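Sturkel Lots

A table of classic car auction lots, keyed by hand from printed catalogs and the results sheets handed out after each sale. One row per lot. Plain CSV, UTF-8, comma separated, header on the first line.

The main file holds 427 rows from sales run by two houses, Eltar and Pfeiffer, at the old fairground in Dikell. Both houses have moved their results online since then, and the older sheets are getting hard to find.

What's in the folder

lots.csv - the main table
sales.csv - one row per sale, with house, venue, season and premium rate
marques.csv - spelling list for makers, with the form used in lots.csv
notes.txt - remarks on single lots that didn't fit in a column
check.py - a short script that looks for missing keys and bad prices

Columns in lots.csv

sale_id - matches sales.csv
lot_no - as printed, stored as text. Some lots have a letter after the number. Please don't convert this column to integers.
marque - maker, spelled as in marques.csv
model - as printed, with obvious typos fixed
model_year - four digits. If the catalog gives a range, the first year goes here and the range goes in notes.txt.
body - coupe, sedan, convertible, wagon, truck or other
est_low, est_high - printed estimate in dollars, no commas or currency sign
reserve - yes, no or blank. Blank means the catalog says nothing either way.
hammer - the price called in the room
total - hammer plus buyer's premium
status - sold, unsold, withdrawn or later
chassis_listed - yes or no. Chassis numbers themselves are left out.

"Later" in the status column means the car didn't sell in the room and a deal was announced afterward. For these lots the hammer column is blank and only the total is filled in. If you are averaging hammer prices, they will drop out by themselves. If you are counting cars sold, you have to add them back.

How the rows were made

Each catalog was typed in lot order. The results sheet was then typed separately into its own file and the two were joined on sale and lot number. Rows that failed to join were checked against the paper. Most of the failures came from lots that were moved to a different part of the running order on the day.

Where a printed total and a total worked out from the hammer price disagree, the printed one is kept. There is a line in notes.txt for each case. Eltar changed its premium rate partway through one autumn season and its sheets for the October sale use both rates - the catalog has the old one and the results have the new one. sales.csv gives the rate on the results sheet.

Estimates of "on request" are blank in both estimate columns. So are lots printed without an estimate, and the two cases can't be told apart in this version. A flag column would fix it.

Coverage and gaps

The table covers cars only. Motorcycles, tractors, signs, badges, pedal cars and spare engines were skipped, even when they had a lot number in the main run. This leaves holes in the numbering and they are not errors.

Known gaps:

The Pfeiffer spring results sheet is missing its last page. The 20 lots on it are in the table with estimates but with status left blank.

Cars built after 2000 were offered at a few of the sales. They are included and can be filtered out with model_year.

A car offered twice is two rows. No attempt was made to link repeat appearances. Without chassis numbers you could try marque, model, year and body, but common models will give false matches.

Charity lots are marked in notes.txt only. Their prices run high and you may want to drop them before plotting anything.

Condition is not recorded. The two houses describe condition in their own ways and we could not find a scale that fit both. "Older restoration" in an Eltar catalog covers a very wide range of cars.

Good uses and poor ones

The table works for looking at how estimates compare with prices, how often a stated reserve goes with an unsold lot, and what kinds of cars turned up at a regional sale. It has also been used for practice with joins, which it suits because the keys are a bit awkward.

It should not be used to value a car. The sales are from one town, the number of cars for any single model is small, and prices have not been adjusted for inflation. Nearly 55 percent of the rows come from Eltar, so any overall average leans toward the sort of car that house preferred - mostly prewar sedans and large convertibles.

Running the check

You need Python 3 and nothing else. From the folder, run:

python check.py lots.csv sales.csv

It prints one line for each problem and stops with a count. On the current files it should report only the blank statuses from the Pfeiffer spring sale. It does not change anything on disk.

If you open the CSV in a spreadsheet, import it and set lot_no to text first. Some programs turn a lot number such as 12E4 into scientific notation and save it that way.

Corrections

Send the sale, the lot number, what the table says and what the paper says. A scan of the catalog page helps. Corrections that come from memory go in notes.txt until a printed source turns up.

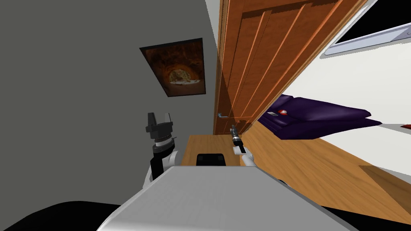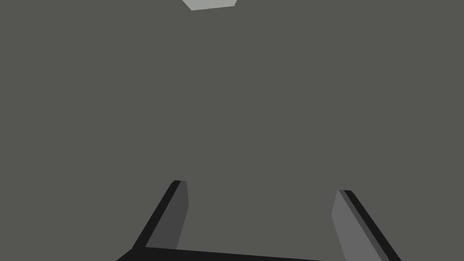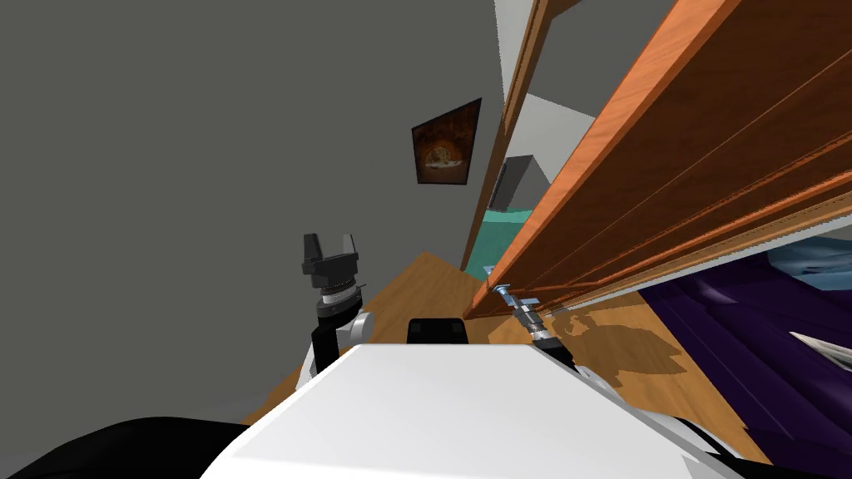
License and credit

The table may be copied, changed and shared, including for paid work, as long as Sturkel Lots is named as the source. Catalog text and catalog photographs belong to the auction houses and are not part of the download.

If you publish a changed copy, please give it another name or add a version note at the top of the file.

Comments (3)

oldflathead: Thanks for this. I have the Pfeiffer spring sheet somewhere in the garage, with the last page I think. Will look on Tuesday and scan it if it's there.

gearbox_grind: Is the total column rounded? I get a few dollars' difference on some of the Eltar lots.

Sturkel Lots: Totals are as printed. Eltar rounded up to the next whole dollar on the older sheets. I'll add a line to the column notes.

Contact | Copyright Sturkel Lots | Back to top

This site uses cookies to remember your settings. Accept | Manage choices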